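Wrist cam only policy finally holding onto hangers

ramesh_m
Posted Wednesday, 9:40 pm

Big night here! I pulled the overhead camera out of the observation and retrained on 600 demos with just the wrist view, and the thing grips hangers way more cleanly than before. I used to feed both views in and the policy would drift toward whatever shirt was brightest.
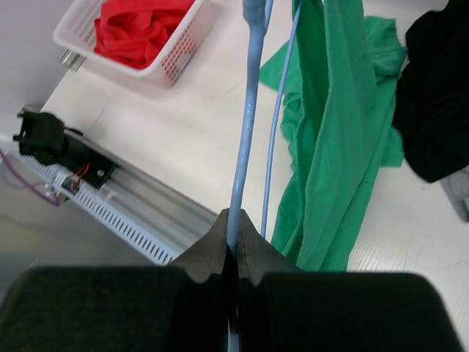
My other change was action chunk length. I dropped it from 16 to 6 and the last bit of the approach got so much smoother. Config is in the Tindora repo under hangers/wrist_only if anyone wants to try it.

corina.a
Love this, but I don't buy that the camera did it. You changed two things at once. Shorter chunks alone fixed my grasp drift in August, with both views still on.

ramesh_m
Fair! Queuing the two-camera run with short chunks tonight.

oisin_q
Thin glossy plastic seen edge-on is nasty for depth, so are you RGB only? I spent ages trying to get Noh to segment hangers and it kept merging both bars into one blob.

ramesh_m
RGB only, no segmentation at all. Raw pixels in, joint targets out.

NJacobs
With corina on this one. Also you lose the rest of the table once the gripper is down low. How does it choose the next garment?

ramesh_m
It backs off 2 seconds after release and looks again. A bit slow but I kind of love watching it

corina.a
Post the loss curves too please, step 700 onward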